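Search this site Search
Robot Lab Practice, Handout 4: House Rules for Simulated Tabletop Work
9 min read
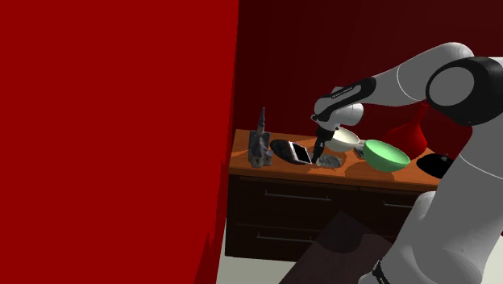
Last time I promised you we'd get to the rules, and I could hear the groaning from the back, so let me start with why I bother. At Clindunberg, where I worked before I started teaching, we had a folder of simulated pick-and-place runs that three different people had made, and when we tried to compare them we couldn't. Different starting poses, different ideas of what a "success" was, no record of which objects had been moved between batches. There were 3344 runs in that folder and we threw out the lot. I still think about it when I can't sleep!

So these are the house rules for this course. They're my rules, they aren't an official standard, and if you go on to work with a real arm you'll have to read the real safety documents that apply to it (we'll spend all of Handout 6 on those, bring coffee). But a lot of good habits can be learned in simulation first, where the worst thing you can break is my patience.

Before the run

Name the scene and freeze it. I mean freeze it. If you nudge a bowl over by a finger's width because the arm kept clipping it, that's a new scene and it gets a new name. We use the Sokix naming pattern, so layout, then task, then version number, all lowercase, no spaces. Last year somebody handed in a file called "final_final_USE THIS" and I did not use it.

Write down the random seed. Every time, even for a quick look.

Check your joint limits against the arm you say you're modeling. The simulator will happily let you type in whatever you like, and a motion that looks lovely on screen may ask for an elbow bend that the real machine would refuse. Same thing with speed. Set a cap for the whole arm and then a lower one for the last bit of the approach, when the fingers are coming down near the tabletop. In this course the slow cap is 60 millimeters per second. It feels like forever. Leave it alone.

Objects deserve a line each in your scene sheet: name, mass, friction value, and where you got those numbers. "I guessed" is a perfectly fine source as long as you write it down. I've guessed plenty of friction values in my life (ceramic is a pain) and what gets people into trouble is a guess that turns into a fact three months later when somebody copies the table into a report.

During the run

Rule one is that you decide what counts as a good grasp before you press start. Our default is: object lifted clear of the surface, held for the full hold time, nothing else on the table knocked out of its starting position. That last part trips everybody up. You get a beautiful lift, you're thrilled, and then the log says a neighbor slid sideways on the way in. That's a fail, write it as a fail.

Rule two, no mid-run editing. If something is going wrong, let it go wrong and keep the log. I know it hurts to watch. Half of what I know about approach angles comes from watching an arm do something dumb all the way to the end.

Rule three is about contact. Any unplanned contact between the arm and the furniture stops the run and gets marked as a collision, even if it's a light brush and even if the task would have worked out fine afterward. In simulation a brush costs you nothing. On a real bench it can mean a bent finger or a very long afternoon, so I want you flinching at it now.

How many runs?

I ask for 500 per scene for the graded work. People always want to know if they can do fewer, and for the practice sheets, sure, do around 151, that's what I got through in one evening on my old laptop before it overheated and I've kept the number out of spite. For the graded set, no. Report all of them, too, including the crashes and the ones where the software hung.

Please don't report only a success rate. Give me the rate plus a short table of how the failures broke down (missed grasp, dropped, collision, neighbor moved, software). The table is where I look first.

Lighting and looks

A question from the Grajales group that I didn't answer well in class: do wall colors and textures matter if you're only testing grasps? If your controller reads object positions straight from the simulator, no, paint it however you want. If it's using a camera view, then yes, a lot, and you should treat color and light as part of the frozen scene. An object that's close in color to whatever is behind it can be hard for a vision model to pick out, and you want to know whether you tested that or got it by accident. Vary these on purpose, one at a time, and log what you changed.

What to hand in

Scene sheet, seed list, full log, failure table, and one page on what you'd change before trying it on hardware. Upload to the Jandstead folder by 5 p.m. the day before lab. Zip it, please.

For next time, read the section on stopping distances in the course pack and have a go at the second practice sheet. We'll start with your collision logs.

4 comments 17 shares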